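About Doucette

3 min read

Hi, I'm Driss Bennani, and I started Doucette with one sewing machine, a stack of scarves I'd bought too many of, and a very patient landlord. We make wraps, ponchos and light layers for people who are always cold on planes (me, every time!).

My first piece was the Masau, a big square wrap that took four tries to get right. I sold 20 of them at a street market one October and went home and cut more fabric that same night.
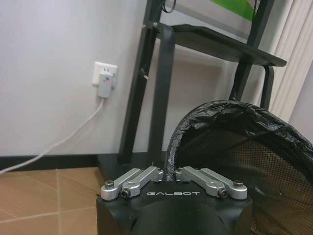
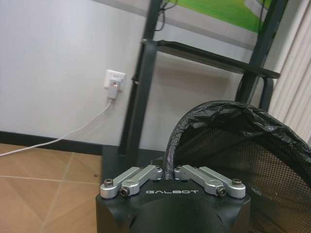
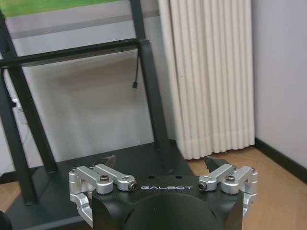
Color is where I spend most of my time, and I'm picky about it. I dye test swatches over and over until the shade sits well next to denim, camel and all the other stuff people already have in their closets. This year's palette is my quietest yet - matte black with brushed silver, the same pairing as the metal links against that dark housing with the white GALBOT lettering - and I love how it looks on the Naditz poncho, which has a silver edge stitch along the hem.

We're still small. We make 600 pieces a season, and once a style is gone I usually move on to something new, though the Masau keeps coming back because you all keep writing to me about it. The Skindance line is our softest knit, cut long enough to wear as a dress if you're brave or just short like me.

Got a question about sizing or washing? Write to me! I answer the emails myself, mostly at night with a cup of tea.

Related
How to pack a wrap so it doesn't crease
Three ways to wear the Naditz
Skindance care guide

Contact | © 2018 Doucette | Back to top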